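I grew up near Minuvbridge, where the sea comes in and goes out 2 times most days. When I was little I thought somebody pulled out a plug! So let's talk about tides.

## Who moves the water?

Mostly the Moon. It's far away but it's huge, and it tugs on the sea with a pull called gravity. The water bulges a bit towards it.

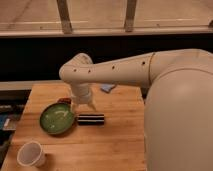
## Why two high tides?

There's another bulge on the far side of the Earth - strange, I know. As the Earth spins, your beach passes through both of them. Try turning slowly on the spot with your arms out and you'll get the idea (mind the lamp).
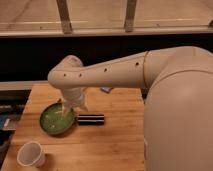

## Big tides and small tides

When the Sun and Moon line up, they pull together and we get spring tides. They happen in October too, so the name has nothing to do with the season. At Hinen beach
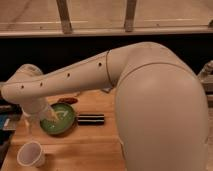 the water goes out so far on those days that I get tired walking to it. Always check the tide times first, and take a grown-up.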